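Clasness株式会社
会社案内 | 仕事内容 | 職場のこと | 採用 | お問い合わせ

私たちについて

小さな部品を仕分けて、箱に詰めて、出荷する会社です。家具の金具、引き出しのレール、棚受け、ネジの小袋。家具を買うと底のほうに入っているあの袋、あれをやってます。

本社と作業場は同じ建物。1階が作業場、2階が事務所と休憩室。従業員は34名、うちパートさんが半分より少し多いくらい。

このページは製造課で書いています。総務に頼むと立派な文章になるんですが、順番待ちだったので。読みにくいところはご容赦ください。

何をしている会社か

もともとは手作業の袋詰め専門でした。お客さまから部品が箱で届く。数をそろえる。袋に入れる。シールする。説明書を添える。それだけ。それだけなんですが、1つ足りないと棚が組めない。なので数には相当うるさい会社です。

現在の取扱品目は158。主なお取引先は家具メーカー、什器の卸、あとは学校用の机と椅子を作っている会社さん。大きなロットより、中くらいのロットで種類が多い仕事が得意です。急な差し替えもわりと受けます(受けすぎだと現場からは言われています)。

自動化のこと

ここ数年、作業場に自動化を入れています。社内では「Warnetti」と呼んでいる計画で、名前の由来は聞かないでください、会議室の名前です。

最初に入れたのは計数機。次にコンベア。そして今やっているのが、つかむ作業をロボットにおぼえさせる仕事です。

やり方は、人が手持ちのグリッパーを握って、いつもの作業をそのままやる。つまむ、運ぶ、置く、離す。その動きを記録して、あとでロボットの学習に使います。プログラムを書くのは技術係。お手本を見せるのは、ふだん袋詰めをしている人たち。ここが大事なところで、つまみ方のコツは技術係は誰も知りません。

練習台は木の天板です。指は黒い四角いブロック型、左右で向かい合わせ。開いた状態から始めて、開いた状態で終わる。これがうちの決まりです。

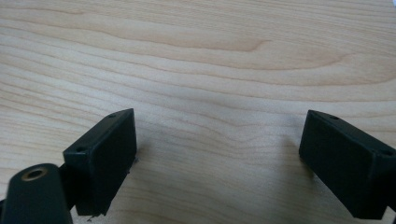
仕事がどう変わったか

よく聞かれるのでまとめて書きます。面接でも必ず出る質問です。

人は減ったのか。減らしていません。計画を始めるときに、自動化を理由に辞めてもらうことはしない、と書面で約束しました。休憩室の掲示板に今も貼ってあります。ただし、定年で辞められた方の後を補充しなかった工程はあります。これも隠さず書いておきます。

楽になったのか。なったところと、ならないところ。計数はほんとに楽になりました。以前は朝から晩まで数えて、家に帰っても階段を数えてしまうという声があったくらい。今は機械が数えて、人は抜き取りで確認するだけ。一方で、コンベアが止まったときの対応という、前には無かった仕事が増えました。止まるのはたいてい昼前。なぜかは調査中です。

給料は。グリッパーでお手本を取る仕事には手当がつきます。最初の半年は手当なしでやっていて、現場から当然の指摘があり、途中から変えました。さかのぼって払っています。

覚えることは増えたか。増えました。画面の見方、エラー番号、記録の名前のつけ方。苦手な人には紙の手順書を用意しています。紙のほうが早いという人がけっこう多く、技術係も結局紙を見ています。

グリッパーの仕事、一日の流れ

お手本を取る係は3名ずつの交代制。ずっと同じ人がやると手首にくるので、時間で替わります。

朝。機材を出して、ネジのゆるみを見る。指の取り付けネジは特に見る。ゆるんだまま取った記録は使えません。一度、午前中の分をまるごと捨てたことがあります。

それから天板を拭く。拭いて、何も置かない状態で空の動作を何回か。開いて、閉じて、また開く。地味です。見学に来た方はだいたいここで飽きます。

次に部品を出して本番。同じ部品を、向きを変え、場所を変え、ひたすらつまむ。速くやる必要はなし。むしろ、ゆっくり、迷わず。ベテランほど最初は速すぎて、取り直しになります。落としたら落としたで、その旨を書いて次へ。失敗の記録も使うので、消さないこと。新人さんがよく消します。消さないでください。

午後は記録の整理。ファイルの名前をつけ、部品の番号と合わせ、おかしなものに印をつける。座ってできるので、腰の悪い人に人気があります。

夕方、片付け。もう一回拭く。指先は左右両方、根元の可動部も見てから棚に戻す。翌朝の人への申し送りはノートに手書き。字がきたなくても可。

現場から出た意見

年に2回、無記名で意見を集めています。良いことばかり書いても仕方がないので、そのまま載せます。

「数えなくてよくなったのが一番うれしい。目がちがう」

「ロボットに教えるのはいいけど、教えたあと自分は何をするのか、もっと早く説明してほしかった」

「グリッパーが重い。右手用しかないのもこまる」

「前は隣の人としゃべりながらできた。いまは機械の音で聞こえない」

「孫に、ロボットの先生をしていると言ったら尊敬された」

「手順書の字を大きくしてください」

重さの件は、持ち手を支えるアームを試しているところ。左利きの方については握りを付け替えられるように改造しました。音の件はコンベアに覆いをつけて少しまし、という程度です。しゃべれる職場に戻したいという声は多いので、袋詰めの台の並びを変えることを検討していいます。字は大きくしました。

早く説明してほしかった、という意見はこたえました。今は新しい工程を入れる前に、必ず全員で説明会をやります。勤務時間内で。パートさんの時間に合わせて同じ内容を2回。出られなかった人には班長から個別に話します。

機械に任せないと決めたこと

全部を自動にするつもりはありません。次の作業は人がやると決めています。

最後の目視。袋を閉じる前に、必ず人が見る。

お客さまからの電話。「部品が足りない」という電話は、袋詰めを知っている人間が出ます。どの部品かを言葉で説明してもらうのは難しくて、「細長くて先が曲がったやつ」で分かる人が出るのが一番早い。

新しい部品の最初の一箱。はじめて扱う品は手で詰めて、つまみにくい所、ひっかかる所を書き出してから、機械に回すかどうかを決めます。回さないと決めた品も13あります。薄いワッシャーとか、静電気で袋にくっつく樹脂の小物とか。あれは人の指にかないません、今のところ。

道具と作業台

見学の方から道具の質問が多いので少しだけ。

グリッパーの指は2本。つや消しの黒で、上の縁に小さなネジ穴があります。腕の端には真ちゅう色の輪がはまった穴。傷んだ指は交換して、外したほうも捨てずに取っておきます。すり減り方を見ると、その人のつまみ方が分かるんだそうです。

天板は明るい色の木。金属の台も試しましたが、光って具合がわるく、部品を置く音も響くので木に戻しました。小さな黒いくずが落ちていることがあるので、気づいた人が拭く。当番は決めていません。決めたら誰も拭かなくなったので、やめました。

照明は天井の灯りのみ。手元灯は影が強く出るため、お手本を取る間は消します。影が薄く出るくらいなら問題なし。

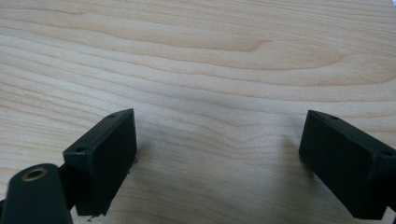

これまでの歩み

創業時は借りた倉庫の片隅で、机を並べて袋詰めだけをしていました。冬は手がかじかんで、ネジがつまめない。ストーブの取り合い。

その後、Stullton地区の今の建物に移転。暖房が入り、欠品が目に見えて減りました。設備投資の効果としては、いまだにこれが一番だったと言う人がいます。

計数機の導入。最初の機械は大きな音がするわりに、よく数え間違えました。人が数え直すので、仕事は倍。半年で入れ替えています。高い勉強代でした。

コンベアの導入。高さを決めるのに全員で立ってみて、低めにそろえました。背の高い人には足りないので、一部かさ上げしてあります。

そして手持ちグリッパーによるお手本の記録。袋詰めの全品目に広げる予定はなく、重いもの、数の多いもの、角が立っていて指を切りやすいものから順番に進めます。

関連の取り組み

研修室「Siliņa」 作業場の奥にある小部屋で、新しい機械を止めたり動かしたり、自由にさわれます。壊しても怒られません。予約は休憩室の表に書くだけ。昼休みの利用は不可(昼休みは休んでください)。

道具の直し会 毎月、使いにくい道具を持ち寄って直す集まりです。台の角を丸める、持ち手にテープを巻く、ラベルを貼り替える。その程度のことですが、案外ここから出た直しが長く残っています。

働きたい方へ

経験は問いません。機械の経験も、袋詰めの経験も。手先の器用さもそこまでは。必要なのは、おかしいと思ったときに手を止めて人に言えること。止めたことで叱られる職場ではないです。コンベアの停止ボタンは誰が押しても構いません。入社初日の人が押して、それが正しかったことも何度もあります。

今募集しているのは次のとおり。

・袋詰め、検品(パート、時間応相談)
・お手本の記録と整理(パートまたは社員、手当あり)
・設備の保守(社員、夜勤なし)

お手本の記録は、まず袋詰めを3か月やってもらってからになります。部品を知らないとお手本にならないためです。

制服は上着のみ支給。靴はすべりにくいものをご自分で。爪は短く。車通勤可、自転車も可。子どもの熱などの急な休みは、電話一本で結構です。代わりの段取りは班長がやります。休む人が代わりを探す必要はありません。

見学について

作業場の見学を受け付けています。採用を考えている方、お取引先、近隣の学校の方。人数は少なめでお願いします、通路が狭いので。

所要時間は1時間ほどみておいてください。袋詰め、計数、コンベア、グリッパーの順に回ります。グリッパーは実際に握って試せます。うまくつまめなくても大丈夫、社長もいまだにできません。

撮影は事前にご相談を。お客さまの部品が写るとまずい場合があります。

お申し込みはお問い合わせページから。電話の場合は午後のほうがつながりやすいです。午前は出荷でばたばたしてます。

最終更新:2023年5月17日
Clasness株式会社 製造課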